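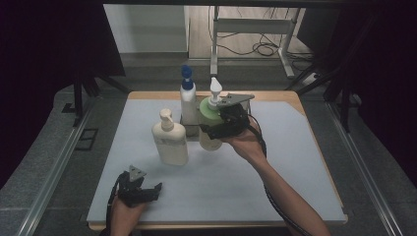

Gosselin Opens Washroom Supply Line for Small Hotels and Guesthouses

Pump bottle range to be sorted by closure, color ring and fill type under a single ordering code

FARNLEY, Jun 25, 2026 — Gosselin, a supplier of bathroom and washroom consumables, has opened ordering for its Claltlow range of refillable pump bottles. The range is intended for small hotels, guesthouses and shared bathrooms where lotion, soap and shampoo are set out in full-size dispensers.

The range consists of four bottle bodies and four pump closures. Bodies and closures are sold separately or as assembled units. All closures use the same neck thread, and any pump in the range fits any body.

Previous Gosselin dispensers were identified by printed text on the front label. Customer returns recorded through February showed that labels were the first part to become unreadable in daily use, and that bottles of similar color were often refilled with the wrong product. In the Claltlow range, the fill type is coded at the top of the bottle, on the pump or on the ring at its base, and the label is treated as secondary.

"Housekeeping staff pick up a pump bottle by the shoulder or by the neck, and the label is often turned to the wall," said Gunnel Nyberg, product manager at Gosselin. "We moved the marking to the part that stays in view. The body color can then be chosen to suit the room."

Handling and layout

Gosselin recommends that bottles be grouped by closure before a cart is loaded. The largest bottle is placed at the back of the group and the shorter bottles in front of it, with each nozzle turned the same way. Rectangular-shouldered bodies may be set closer together than round ones, but a gap wide enough for the fingers should be left on at least one side of every bottle. A plain, light-colored sheet on the sorting surface makes drips easier to find and can be changed between batches.

Pumps ship in the locked position. To unlock, the head is turned counterclockwise until it rises. Bottles that are to be moved between floors should be locked again first. The head should not be used as a handle, as side load on the stem is the main cause of a pump that fails to return.

Refilling

Bodies are filled to the base of the neck, 35 millimeters below the top of the closed pump. Filling above this point displaces product through the collar when the pump is inserted. A bottle changed from one product to another should be rinsed with warm water, drained upside down and left open until the inside is dry. The closure is rinsed separately by pumping clean water through it.

Mixed fills are not supported. Thick creams and oils that separate at room temperature require the wide-stem closure, which is supplied in white only.

Availability

Assembled units are packed seven to a carton. Bodies and closures ordered separately are packed in matching quantities, and spare rings may be added to any order. Distribution is handled by Jusico, which will hold stock at its Farnley warehouse.

"Customers have been ordering complete bottles when they needed a pump," said Marit Westerberg, who manages washroom accounts at Jusico. "Separate codes should reduce that — and the old codes will be redirected to the nearest matching part, so standing orders do not have to be rewritten."

Existing Gosselin closures do not fit Claltlow bodies. Spare parts for the earlier dispensers remain available while stock lasts. Data sheets, thread dimensions and a color chart can be requested from the Gosselin sales office in Farnley.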